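Community > Jollcombe > Household Machines Group > Minutes

Minutes of the July meeting, opened at 7.15 pm
Chair: Rukhsana Jatoi

1. The minutes of the previous meeting were agreed.

2. Folding of knitwear. Members considered whether any machine could yet be trusted with a household's jumpers.
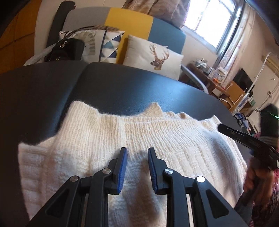 Cream knitted sweater, laid out for folding.

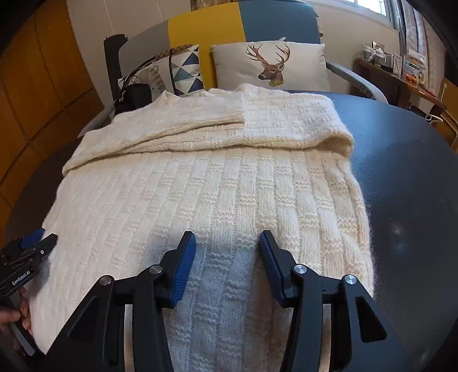 3. The Chair reported that the Fletitz machine had been given 29 garments and had folded 3 to the agreed standard. Towels were satisfactory. Ribbed and fluffy knits were not, the sleeves being the chief difficulty.

4. The Uvia trial will need over 2,000 recorded folds before any fair comparison can be made. The group holds 104. It was agreed to continue with knitwear until September.

5. A proposal to rent the Usman shelf-stacking unit for the village shop was deferred. The shop has asked for a written price.

6. It was resolved that the group could not at present recommend any machine for laundry.

The meeting closed at 8.40 pm.

Comments (3)

Maureen T: Could item 5 go first next time? Some of us have a bus.

pjh: What is the agreed standard? My own folding may not meet it.

Dilys: Has anyone tried one on fitted sheets?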